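How to Test Whether a Machine Can Untangle Clothes Hangers
By the Mivon workshop desk
April 24, 2020

Folding gets most of the attention in laundry automation, but hangers are a better test of whether a machine is ready for the closet.

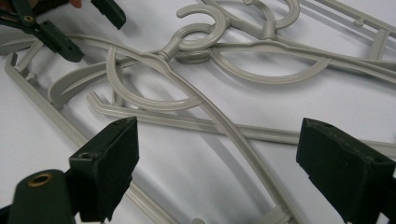 Plastic hangers are rigid, light and full of openings. A hook slides into a loop, a bar crosses another bar, and pulling on one piece drags the rest along. People solve this by feel. Most grippers have little feel to work with.

The procedure below needs a two-finger gripper and a flat, plain surface.

1. Drop the hangers from low height and leave them as they land. Do not arrange them.

2. Choose a target on top of the pile. Grip an arm or a straight bar – hooks rotate on some models and spoil the hold.

3. Lift slowly by a short distance and stop. If a second hanger rises too, lower the load and release.

4. Tilt before pulling. Most hooks come free when the piece is turned toward the hook's open side.

5. Log each attempt as single, multiple or dropped. Reset after every full clear.

Run at least 288 attempts before comparing settings. Our January log at Portela holds 1274, and the early part alone would have misled us. Step 4 made the largest difference.

Can machines do this chore yet? Sorted hangers on a rail, yes. A tangled pile, only slowly and with a person nearby to clear jams.

Last updated: April 2020

Related
Choosing finger pads for smooth plastic
Velska bench mount: setup notes
Towel folding at Brenderia, part 2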